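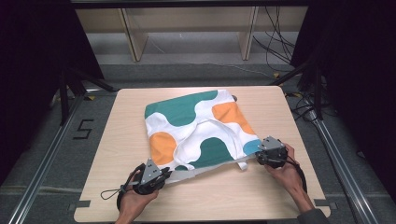
1/17
Stakel handheld gripper kit, after a month of daily use. Folding a tote bag with the pair of them, one in each hand. I said I'd post notes once I had real hours on it, so this is long. I paid for the kit myself.

2/17
What you get: two handheld grippers, one left and one right, two cables, wrist loops, a calibration card, and a license for the recording software. No arm. You move the grippers by hand, the software logs the motion and the jaw opening, and you train on that.

3/17
Price was $3163 with shipping. The Plarketti set I used before was cheaper but came as a single gripper, and buying a second one wiped out the difference. If you only do one-handed tasks, Plarketti is still fine.

4/17
Setup took me most of a morning. The hardware part is quick. The software wants a specific driver version, and the installer does not check for it. You find out when the right gripper shows up as a second left gripper. It's on page 7 of the PDF, in a footnote.

5/17
Cloth is where I've spent most of my time, and it's where the kit does best. The jaws close parallel and the pads have enough give to pinch a hem without bunching it up. Taking both near corners of a bag and pulling the edge tight is an easy motion to do and to repeat.

6/17
Bag handles are harder. A strap lying across the middle of the bag wants to slide off when you fold, so you have to decide up front if you tuck it first or let it go. I recorded both ways for a while and the policy learned neither. Pick one.

7/17
The gray triangular plates on top are solid. I dropped the left unit on a concrete floor in week one and the plate did not bend. Tracking was off afterward by a small amount, and a recalibration fixed it.

8/17
Weight is OK for short sessions. After an hour my right forearm knows about it. The grip shape suits a medium or large hand. Solange Rezende has smaller hands than I do and can't get the jaw all the way open without shifting her palm, which shows up as a wobble in the data.

9/17
Stakel sells a short trigger as an add-on. It should be in the box. Solange has been using one since then and her recordings are as clean as mine.

10/17
Cables. They're long enough, but they drag. If you reach across your body, the cable from the other hand gets in the way sooner or later. I run the right one down the outside of my arm now and that has mostly solved it. A wireless version is "planned" according to their support page, no date.

11/17
Support has been decent. I wrote in twice. Marcelino Guerra answered both times, the first within a few hours and with a fix that worked. The second was about dropped samples when both grippers close at the same moment. That one took longer and ended in a firmware update, which I'll give them credit for.

12/17
Recording software: plain, does the job. You get start, stop, discard, and a label field. What I miss is a way to trim the end of a take. If you set the gripper down a bit late, that extra motion is in your file and you cut it with your own script.

13/17
Export is good. Open format, readable time stamps, one folder per take. I had it loading into our training code the same afternoon. Plarketti's export took me most of a week, so this mattered to me more than it might to you.

14/17
I now have 2000 takes on the drive, nearly all folding and flattening. Tote bags, dish towels, T-shirts. Battery is not a concern as it all runs off the cable. Pads are wearing at the tips - you can feel it with thin cotton, which has started to slip if you pinch too close to the edge.

15/17
Replacement pads come in packs and swap with a small hex key. Key is included, and it's the kind you lose. I also tried the softer Skivby pads. They fit after some trimming and hold thin fabric better, but they pick up lint and need wiping down. I went back to the stock ones for anything heavier than a towel.

16/17
Things I'd change: trigger options in the box, a driver check in the installer, trimming in the software, and cables that come off at an angle. Things I'd leave alone: the jaws, the plates, the export format.

17/17
Would I buy it again? For two-handed cloth work, yes. For rigid parts I'd try to borrow a set first. I've done very little of that and can't tell you much. Tamayo has a rental program that I think still carries the Stakel pair, with a one-week minimum.

Adding one since a few people asked: yes, the software runs on Linux, and that's what I use. I haven't tried it on a Mac. Pad wear numbers will go in a separate thread in December, when I've gone through a second set.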